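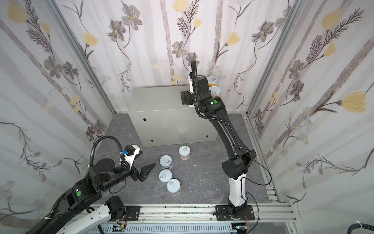 I've papered three rooms in this house and sworn at every one of them, so I wasn't expecting to fall for a peel-and-stick. But the Celtari floral in the pale grey colourway has completely won me over! I bought two rolls for the small walls either side of the laundry window, and I've since gone back for more. The background is a soft white and lavender-grey with faint stripes running down it, and then over the top you get these loose, hand-drawn sort of flowers: dark grey daisies, feathery leaves on long thin stems, and fat yellow buds that are my favourite part. The yellow is pale enough that it doesn't shout, even with a couple of cans with orange and yellow labels sitting in front of it.

Now, the pattern is big. If you're doing a narrow strip behind a shelf you may only catch half a daisy, so hold it up and have a look before you cut. I lost a good chunk of the first roll to matching the repeat (100 per cent my own fault, I was rushing to finish before tea).

Putting it up was a pleasure. The backing has a printed grid, the paper lifts and re-sticks without stretching, and I smoothed the lot with an old Woden squeegee from the shed. My neighbour Khang Chu came over to hold the top edge on the longest drop and has now ordered the same one for his hallway, the copycat.

Grumbles? Two, both small. The roll came wound very tight and needed a night flat under some books, and the matt finish shows a greasy fingerprint if you catch it in the afternoon light. A damp cloth fixed that.

It's been up for six months now, through a steamy summer with the dryer going, and the corners are still down. I'd happily buy it again – the spare room is next, once I've talked the other half into moving the wardrobe.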